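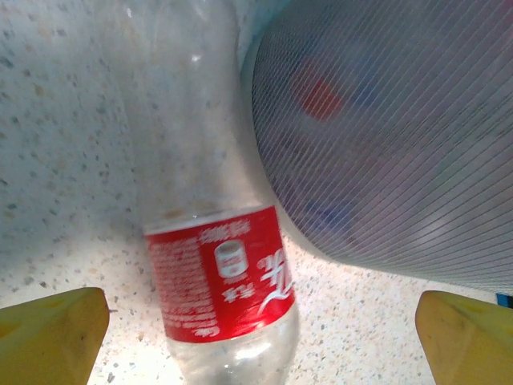
Wrist camera view, bottle on its side between the open fingers.

About Stimitz

Stimitz records manipulation examples for groups that train robot control policies. We do not build arms and we do not train models. Clients send us a task list, and we return episodes: synchronized camera video, joint positions, finger width and a written instruction for each attempt.

The company was started in Gullmont by Kirsten Bjarnason and Folasade Obi, who had both spent years cleaning up recordings made by other people. Most of the faults they dealt with came from the same few sources. Clocks drifted between the camera and the arm. Instructions were typed in after the fact and did not match the motion. Failed attempts were deleted, so the model never saw a recovery. The first version of our recording procedure was written as a list of those faults, and it still has that shape.

What we record

Our current work is on household and light retail tasks: picking, placing, sorting, bagging, opening and closing. Tasks are written in plain sentences, one sentence to an episode. An operator drives the arm by hand through a leader device and marks the start and the end with a foot pedal. Episodes that run over the time limit are kept and tagged as such. Episodes with a dropped camera stream are thrown out - we do not patch or interpolate video.

The largest set we have finished is Tedesco, with 2,843 episodes across 145 written tasks. It was delivered in June. A follow-on set is now being recorded with the same procedure and a longer list of objects. 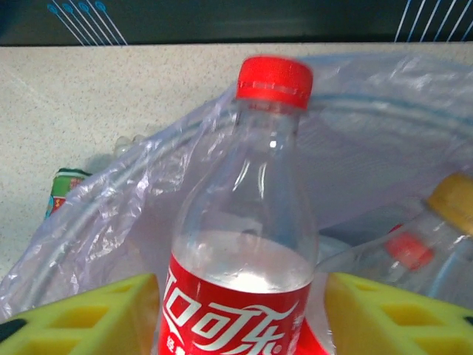 Object choice takes more of our planning time than arm time does. A set made only of matte boxes will train a policy that works on matte boxes, so every task list we accept must include items that are hard to see and hard to segment. Clear drink bottles are a standard entry. A Coca-Cola bottle with a red cap and some colorless liquid in it, standing against a crumpled transparent bag with a second bottle lying behind it, gives the wrist camera very few clean edges apart from the cap and the label. We vary fill level, pose and background within a task and write the changes to the episode record. Printed labels are left on in whatever language they come in.

How episodes are checked

Each episode is reviewed by a person other than the operator. The reviewer watches the wrist view at full speed, reads the instruction and answers 11 fixed questions. They cover timing, whether the instruction fits the motion, whether the object was reachable at the start, and how the grasp ended. If the reviewer and the operator disagree on the outcome, the episode goes to Folasade, who decides and writes a note. The notes are delivered with the data.

We report success, partial success and failure separately. Clients who want only successful episodes can filter on that field.

Formats and delivery

Raw streams are stored as recorded. Delivered files are converted to the client's format, with a manifest and checksums. We keep raw streams for 2 years after delivery unless the contract says otherwise. Calibration files for each camera are included and are repeated every time a mount is removed or a finger set is changed. Changing fingers changes what the wrist camera sees in the lower corners, and episodes from different finger sets are never mixed under one calibration.

People

Kirsten Bjarnason runs recording: task lists, operator training, hardware. Folasade Obi runs review and delivery, and maintains the conversion tools. Operators are employed by us directly and are paid by the hour. There is no per-episode rate, which in our experience produces short, hurried episodes that all look alike.

Locations

Recording is done in Gullmont. Review and storage are in Ciltusstead. Clients may visit either site by arrangement and may sit in on the first day of recording for their own task list.

Page last revised 16 Oct 2026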